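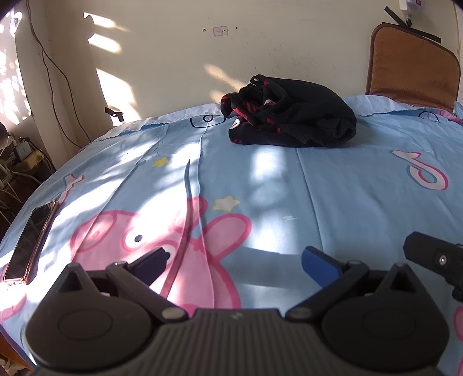
Pirjo Seppälä did not believe in the bedroom. She had believed in it on Thursday night, on the telephone, when her sister's voice had gone up at the end of every sentence and the word "restful" had been used. By ten in the morning she had stood in it for a full minute and come to her own view.

"It's a child's sheet," she said.

"It's clean," said Abenezer Ejigu from the landing. He owned the house, or he looked after it for whoever did. The letter from Onddale had been vague on the point and so was he.

"I didn't say it was dirty. I said there was a pig on it."

"Peppa," said Abenezer.

"I know who it is."

She knew because of the niece in Kauppinen, who had owned the cup, the bowl, the wellingtons and a toothbrush that played the tune. The niece was now at college and wore black. Pirjo looked at the sheet, light blue, with its stars and its great pink head, and the sun coming through the leaves on to it, and tried to work out what sort of person offered this to a paying guest of fifty-eight.

"The advertisement said a quiet room for a writer or similar."

"It is quiet."

She listened, hoping to catch him out. A pigeon was going on about something in the tree. Further off, a van was reversing, and it stopped almost as soon as she had noticed it. She conceded nothing.

"And whose is that?" She meant the thing by the wall, a bundle of black with red stripes to it, and a bit of white and red where there was a badge or some such. She did not touch it. In her experience clothes left on a bed were either a claim or a trap.

"Ah," said Abenezer. "That will be the last gentleman's."

"Is he coming back for it?"

"He said so."

"When did he say so?"

Abenezer considered. "February."

It was now the end of May. Pirjo turned round and had a proper look at him. He was a long, mild man in a cardigan, and he met her eye pleasantly, as if February were a perfectly good answer.

"You've been making the bed round it," she said.

"Under it. I lift it up and put it back. He was very particular about finding things where he'd left them."

"And the telephone? Does he want to find that where he left it as well?"

"No, that's mine," said Abenezer, and came in and picked it up off the sheet. He seemed pleased to see it. "I was looking for that."

She ought to have gone then. There was a train at a quarter to twelve, and her case was still in the hall with its strap done up. But she had paid a deposit, and the deposit was not small, and she had told eleven people she was going away to finish the book. She had told her sister, which was worse than the other ten together. The book was a history of the Nirkodard ferry, and it stood at 1,797 words, of which the first 1,000 were about her grandfather and would have to come out.

"What did he do here, your gentleman?"

"He was a writer or similar."

"Did he finish?"

"He slept a great deal," said Abenezer. "He said it was the best bed he'd ever had. He used to come down at noon with creases on his face."

Pirjo pressed the mattress with one finger, in the middle of a star. It gave and then it held. She had met good mattresses in bad hotels before and it proved nothing. She pressed again further along, close to the ear.

"I suppose there's another sheet."

"There's one with tractors."

"Plain, Mr Ejigu. I suppose there's a plain one."

"There was," he said. "He was sick on it."

She sat down on the edge, only because she had been standing since the station. The sun had warmed that part of the bed and it went straight through her skirt. She kept her handbag on her knee so that there could be no misunderstanding. Abenezer said he would just see about the kettle, and his slippers went away down the stairs, and she heard him say something civil to what she hoped was a cat.

The leaf shadows moved on the blue sheet. She watched them for a bit. It was all very well, a patch of sun. Anybody could have a patch of sun at that time of day in that sort of weather, and she would want to see the place on a wet Sunday before she paid it any compliments. Her brother-in-law had bought a flat in Gurkero on the strength of a patch of sun, and it had damp up to the light switches.

She put the handbag on the floor. After a time she took off her shoes, which had been a mistake from the start, and she lay back with great care along the near side, leaving the other man's bundle its full share of the bed. The pig was somewhere under her left shoulder. She would close her eyes while the tea was made. She wanted it understood that she was thinking about the ferry.

Abenezer came up with the tray at twenty past eleven. He stood in the doorway and looked, then took the tray down again and ate both the biscuits himself. Then he carried her case up as far as the landing, and left it there with the strap done up, in case she was particular.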